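Dye notebook, Lembridge workshop
Wednesday, January 22, 2020

Madder on wool, second go. Rakiya wants a red for the Clonden order that doesn't look like a brick.

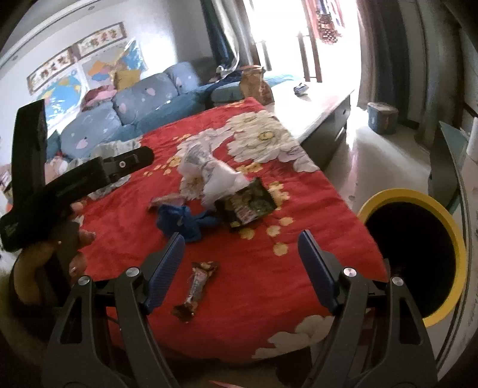 Started with 1000 g of scoured yarn, alum mordant at 15 per cent, left in overnight with the lid on. Last time I skipped the overnight part and got salmon. Benito called it "coral" in front of the customer, so I suppose I owe him one.

Bath up to 60 degrees and held there. The old ring wants to be either off or volcanic, so I stood over it with the thermometer for the whole hour like an anxious parent. Went over 70 once, while I was on the phone to Nyaga about the missing chalk. They say it left on Monday. It may well have, but it didn't come here.

Used tap water plus the last of the old chalk. Skeins look fine wet, but everything does. Pulled one out after 20 minutes and the rest at the hour. The early one is a decent orange and I've hung it up with a tag so Kerubo can claim she asked for it.

Reds we see every day on blankets and curtains are nearly all synthetic and come out the same each time, which I try not to think about while grinding roots.

Rinse took five changes of water. Second sink still drains at the speed of a planning application.

To do:
Wash test on skeins 3 and 4, with the soap Chepkoech uses, not the posh one.
Light test strip in the south window. Write the start date ON THE CARD this time.
Ring Nyaga again re chalk.
Ask Nafula if her recipe card says 181 g of madder or 1.81 kg. The point is a coffee stain or it isn't, and I've gone with 1.81 on the strength of it.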